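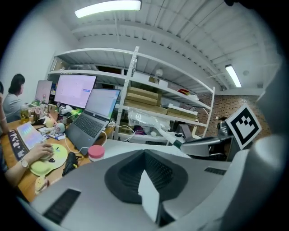
Jurkard, June

Figure 2. View from the hand-held gripper in an office workplace. A square marker is visible at the right, beside the grey gripper arm; the gripper body covers much of the foreground. Desk, monitors and metal shelving lie behind it.

2 Preprocessing and opening estimation

The recordings are turned into training episodes by Patwary, a set of command-line programs that read the video, recover the camera path, estimate the gripper opening and write all three on a common time base. The programs share no state except files on disk. Any stage can be run again by itself, and a stage whose inputs have not changed is skipped. Torero, the policy training code, reads only the final output and never the raw video.

2.1 Marker detection

The opening is estimated from square markers that move with the gripper arms. Detection is run on the original wide-angle image, before any correction for lens distortion. We first tried to correct the whole image and then detect, but markers near the rim were stretched so strongly that their inner cells were no longer sampled reliably. The present version finds candidate quadrilaterals in the distorted image, maps only their corners through the lens model, and reads the cell pattern from a small patch resampled at the corrected corners.

Two regions are masked before the search. The first is the dark area outside the lens circle. The second is the gripper body, which fills a large part of the lower image (Figure 2) and is at a fixed position relative to the camera. The mask is drawn once per device and stored with the calibration. It shortens the search and removes a class of false candidates caused by dark openings and inset parts in the body. Monitors and shelving also produce many four-sided shapes, as would be expected in a workplace like the one shown, but almost all of these are rejected when the inner pattern is decoded. The remaining ones are removed by a test on position: a valid marker can only appear within a narrow band of the image, given by the travel of its arm.

2.2 Opening from one or both markers

When both markers are decoded, the opening is the distance between their centres along the closing axis, minus a constant offset found during calibration. When only one is decoded, its distance from the centre plane of the gripper is doubled. This assumes that the arms move symmetrically. The linkage is symmetric by design, but there is some play in it, and the single-marker estimate is therefore given a larger variance in the filter described below.

Frames with no decoded marker are left empty at this stage. Filling them early would hide dropouts from the later checks — a mistake in the first version of the pipeline, where a hand in front of the markers produced a long and perfectly steady opening that passed every test.

The estimates are smoothed by a forward and backward pass of a constant-velocity filter. Gaps shorter than 100 ms are filled from the smoothed track. Longer gaps split the recording, and the parts on either side are treated as separate episodes. A part that is too short to contain a complete motion is dropped and listed in the log together with its source file and the cause of the split.

2.3 Camera path

The camera path is recovered by visual-inertial tracking against a map made once for each room. Features on the gripper body must not enter the tracker, because they stay fixed in the image while the surroundings move and so pull the estimate towards zero motion. The mask from Section 2.1 is used again here, enlarged by a small margin. The arms are masked separately, using the estimated opening to place the mask in each frame. This is the only point at which one stage depends on the result of another besides the final merge.

Lit screens and glossy surfaces are a further source of poor features. A screen may change its content between mapping and recording, and reflections shift with the camera. We do not try to recognise such objects. Map points whose reprojection error grows over several recordings are given less weight and in time removed. Brickwork, shelf posts and box edges tend to survive this pruning, while points on movable desk items mostly do not.

People within view are handled in the same manner. Their features are rejected as outliers by the tracker as long as they cover a limited part of the image. A recording in which the share of inliers stays low is marked for manual review in Trultura, our browser tool for looking through episodes.

2.4 Resampling and output

Path and opening are interpolated to the frame times and then resampled to 10 Hz, the rate at which the policy is queried. Rotations are interpolated on the sphere, and the opening linearly. Each episode is written as one array file with an index of source frames, so that any training sample can be traced back to its image. Files are split every 1000 frames — larger blocks slowed random access during training, and smaller ones gave no measurable gain.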